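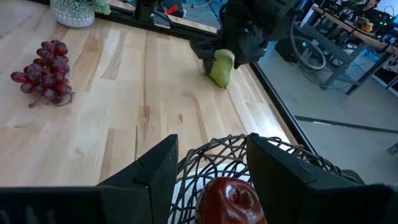

27 Jul 2025
Bimanual table, handling rules, rev 3

Karthik Kanagaratnam asked for the produce rules in one place before the Gramlow cell starts on the same task set. Copied from my loose notes and tidied. Rizwan Mollah to check section on cables.

Scope. Two-arm pick and place, fruit and basket, operator driving both arms. Does not cover knives or glass.

Before power on
Both arms parked, fingers open. Wipe finger faces. Check finger screws by hand, then with the driver. Anything that turns gets logged, even a quarter turn.
Cable loops must clear the rail through the whole reach. Move the arm slowly to full extension and watch the loop, not the gripper.
Floor beside the table clear to the tape. Bins go back against the wall.

During an episode
One arm over the basket at a time. The second arm waits outside the rim until the first has lifted clear.
Pears: low force setting, grip across the widest part. Release at contact with the surface. No drops.
Grapes: lift the bunch by the body. Lifting by the stem is a void episode.
Plant pot stays outside the working area and is never a target. If it is touched, stop and reset.
Operator calls "hold" and takes hands off before anyone reaches in. E-stop pressed, then reach.

Logging
Count from March to this week: 1,541 episodes recorded, 1,112 accepted. Most rejects were wrong start pose or a missing reset note, both avoidable. Start pose now gets checked against the Corgate sheet every time. Reset notes go in before the next episode, one line each.
Bruised fruit is replaced at the break and the swap written down. Karthik wants the weight too. Not sure the kitchen scale is good enough, left open.

Open items
Force limit in the Rathnayake controller is still per session. Should be saved per object. Ticket raised.
Rule on basket position: fixed mark or free? Dudutetti sheet says fixed, ours says free. Keep free until Rizwan has compared the 6 test runs.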